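Teaching by repetition: laundry at Skotari

The people at Skotari say their machines will learn to handle clothes if they're given enough examples. I spent a morning in May with Thu Từ and Dirk Van Hecke, who make those examples, and came away less sure than the brochure. The target is 500 recorded goes with each garment. Every one is steered by a person.

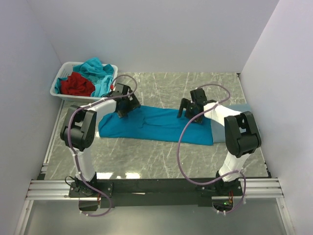

Thu does the steering and Dirk decides what gets kept. A good run takes 70 seconds, and a bad one takes as long as Thu's patience lasts. My doubt is about the sameness of it all: one spot, one kind of light, 16 garments in rotation. Homes aren't like that, and neither is my airing cupboard.

Dirk's answer is that variety comes later. I've heard "later" from a lot of people selling robots.

Close work with turquoise-blue cloth, over a scratched-looking grey surface. Creases are where I'd expect a learning system to come unstuck, and Thu didn't argue. 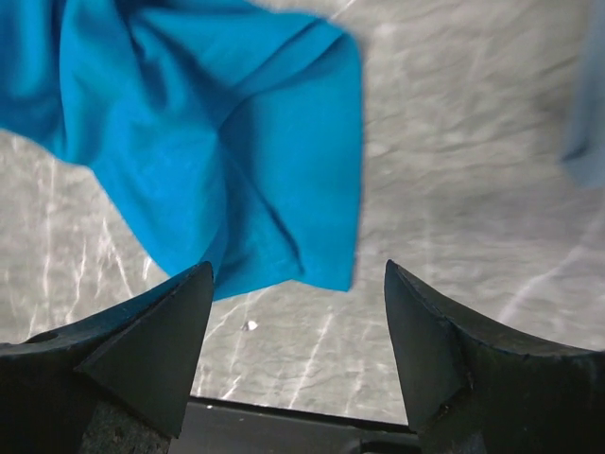 Do the failed attempts get thrown away?

Most are kept and marked as failures, so the system has something to compare the good ones with. Dirk bins a run only if the recording itself is faulty. Whether the marking is consistent from one person to the next is something I'd want to see checked, and four of the sheets I was shown had no marker's name on them.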